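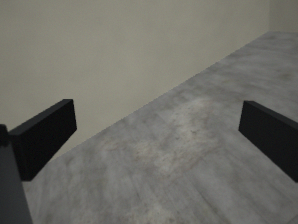
Can anyone come along to the Grisero open day?
Anyone over the age of 12 can, provided they book first and don't mind standing up for most of it.

STETWOOD, Thursday, January 1, 2026 — Grisero will open its simulation workshop at Stetwood to visitors this spring, with two sessions of live demonstrations, a question hour and the company's customary biscuits, which remain outside the scope of automation.

The open day centres on Plamico, the software Grisero uses to rehearse robot arms in a computer before anybody lets them near a real workbench. Visitors will watch rehearsals on the big screen, then take a turn at the controls themselves. Last September's event drew 80 people, most of whom wanted to know when a robot would do their ironing. The answer is unchanged.

"People arrive expecting sparks and leave having discussed friction for 20 minutes," said Amirhossein Arabzadeh, who runs the demonstrations. "Opening and closing two fingers sounds like a small ambition until you try to get it right. I have given it a fair slice of my adult life."

Each session begins with the gripper on its own, fingers apart over a mottled floor, so that newcomers can get used to the view before anything harder is asked of them.
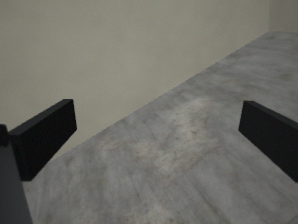 What's on

The morning session is for beginners and covers driving a simulated arm by hand. The afternoon is for engineers, teachers and people who have already read the manual, a group Grisero would be glad to meet. Kermani, which supplies the workshop's control desks, will have staff on hand to explain the buttons and, where necessary, to stop visitors pressing them.

Arabzadeh will also talk through the team's rehearsal log from last year. It holds 2,894 runs, of which 2,043 were judged good enough to keep. The others will get a short slot of their own after lunch, by popular request.

Booking

Places are free and can be reserved through the Grisero website or at the Stetwood front desk. Parking is limited, and the nearest bus stops at the bottom of a hill that is steeper than it looks on the map.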